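Brarkatden Stuffed Pepper Dip – Your Questions

I get a lot of email about this dip, so I finally put my answers on one page. Last updated July 26, 2023. If yours isn't covered, leave a comment under the recipe and I'll get to it! 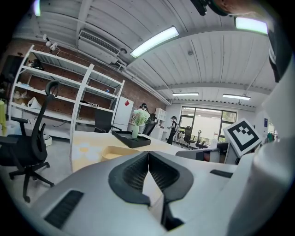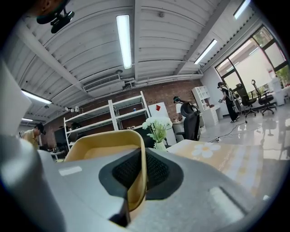 Two pictures, same place and same occasion.

Can I make it ahead?
Yes, and I almost always do. Mix everything the night before, cover the dish and keep it in the fridge. Save the cheese topping until it goes in the oven, or it gets a little rubbery.

How big a dish do I need?
I use 700 grams of roasted peppers and it fills my medium baking dish right to the top. A pie plate works too, but put a tray under it (ask me how my oven looks).

What temperature?
170 Celsius in my fan oven, for 18 minutes. If the middle is still cold, give it a few more and don't worry about the edges – the brown bits are the best part.

Do I have to use Kollár paprika paste?
No! I love it because it's smoky and not too salty, but any mild pepper paste is fine. Start with one spoonful and taste.

Is Undeo cream cheese the same as the regular kind?
It's softer, so your dip will be looser. I'd drain the peppers really well if that's what you have.

Can I freeze leftovers?
I tried it once and the dip split when it thawed. It tasted okay stirred into pasta, but I wouldn't serve it to guests.

What do you dip in it?
Toasted bread, celery, those seeded Prirholm crackers if I can find them. My kids use a spoon.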